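Home Browse Issues Authors About Search this journal Enter keyword Go

3.2 Setup and upkeep of the simulated kitchen cell
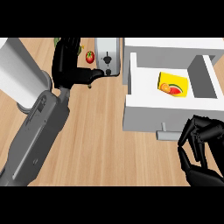 Figure 3. The Zeltau cell in simulation: two arms with black grippers, a toaster, and a cabinet with its drawer open.

The cell is rebuilt from a single configuration file at the start of every session. Base poses for both arms are loaded first, then the counter, the fixed furniture, and the loose items. Joint zero offsets are stored apart from the scene so that a change in furniture does not alter the arm calibration.

Most of the upkeep concerns contact settings. With the default solver from the Ososley package, a finger resting on a rigid body drifted into it over long runs, and a drawer under load crept on its slide. We raised the solver iterations from 14 to 200 and added damping to the drawer joint – the creep stopped, at some cost in speed. Finger collision meshes were replaced with convex parts, one for each link.

A check script runs after each edit. It closes and opens both grippers, moves the drawer through its full travel, and logs any contact force above the set limit. Of 3000 check runs, 163 were flagged. Most were traced to a loose item spawned inside a finger mesh, and the spawn margin was widened. The remaining cases came from a stale joint offset on one arm and were cleared by reloading the calibration file.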